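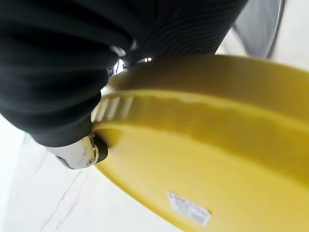

How many examples does it need before it can do the sink job by itself? Guido Cattaneo says 300 good ones for each object, and a good one is a run where I didn't hesitate or have to go back for a second try.

I'm at 68 with the yellow piece. Started at nine and stopped for lunch with 17 marked as bad, mostly my fault. I keep bringing the right hand in too high and then correcting at the last moment, and Guido doesn't want the correcting in there. He says Rozīte will learn to dither if I do.

We talked over whether to move the rack between runs. I had been leaving it in the right-hand basin because it's easy to reach there. He wants it shifted a little every time, and the tilt changed as well, so from tomorrow I'll do that.

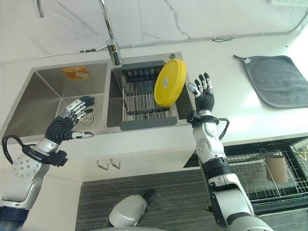 It will slow me down, but the Fomis set from September was all done with everything in one spot and it fell over as soon as we tried another kitchen. I don't want to do 300 again for nothing.

Shoulders sore from the controls. Typed up the notes for each run before tea, which took longer than the runs did - I should write them as I go. Drekeo have asked for the files in their own layout, so that's another evening gone. Need to ask Guido if the bad runs go in too or get thrown away. Bed by eleven.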